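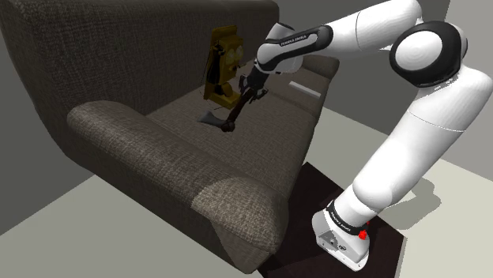 The arm at work over the sofa, in simulation. The handling of old household pieces was planned this way before any purchase.

Home | Features | Workshop | Subscribe
2 min read

Buying the arm last

When Ilídio Macedo opened the budget file for his restoration shop in October, the first line was already filled in: one robotic arm, one gripper. He deleted it. "I wanted first to know what is around the arm," he told me. "The arm is the price everybody asks. The rest you find later, on the invoices."

Skillden repairs telephones, clocks and small cabinets for collectors. The pieces are fragile and no two have the same shape, and this makes the planning hard. So Macedo paid for simulation before hardware. A licence from Nemow cost him $3237 for the season, and with it his colleague Alfredo Dagdag ran 223 trial grasps on virtual objects.

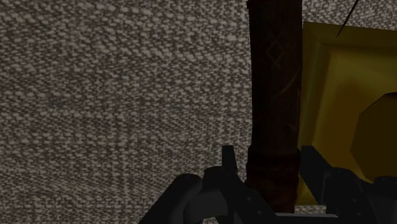

Dagdag kept a notebook beside the keyboard, and from this notebook came most of the real budget. Fingertips have their own line now, as do spare cables, a heavier stand and training for two people. He also wrote down the floor space. The shop is narrow, and an arm which can reach everything can also reach the shelves.

Two suppliers made offers. Fusetti was cheaper at the beginning, but service visits were charged separately. Rutkowska asked for more money and included the first year of maintenance, with payment in 90 days. Macedo favours the second offer, although he has not signed it yet — his accountant would like to compare leasing as well.

I asked if the simulation had replaced a test in the shop. He shook his head. Cloth, old varnish and worn metal behave in their own way, he said, and he has put aside money for a trial week with pieces of no value. Dagdag is already collecting them from the neighbours.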